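Keeping Household Repair Records
Saturday, September 9, 2023
Jennylyn Ambrosio

Residents of older homes are advised to keep a written record of every repair, however small. I began mine in July, after the purchase of a house on Buenaventura Street, and it now runs to 16 pages. The previous owners left a single envelope containing two receipts and a paint card.

Each entry should state the date, the room, the part replaced and the name of the supplier. Where a part number is printed on the item, it should be copied before installation. Receipts on thermal paper fade and should be photocopied within the month.

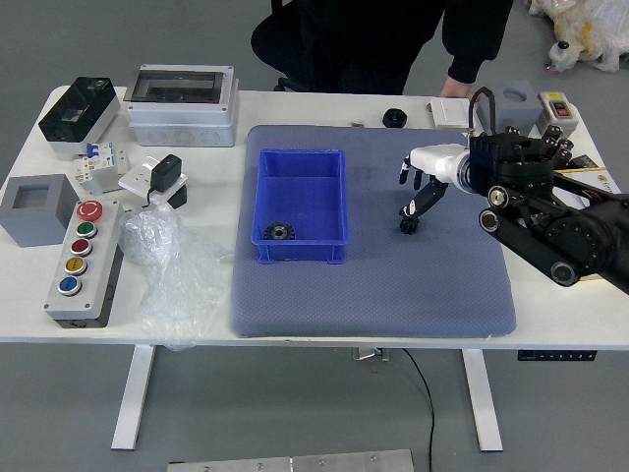

2 min read

Small parts present a separate difficulty. Spare gears, washers and fuses are often kept for years without a label, and their purpose is forgotten. I now store them in open plastic bins, one for each room, with a card stating the appliance to which they belong. Parts without a known appliance are held for one year and then discarded.

Paper remains my preference for the record itself. A bound notebook with numbered pages may be handed to the next owner together with the keys. Those who prefer a spreadsheet should print it at least once a year and keep the copy with the deed.

Entries for the water heater and the back stairs will be published next.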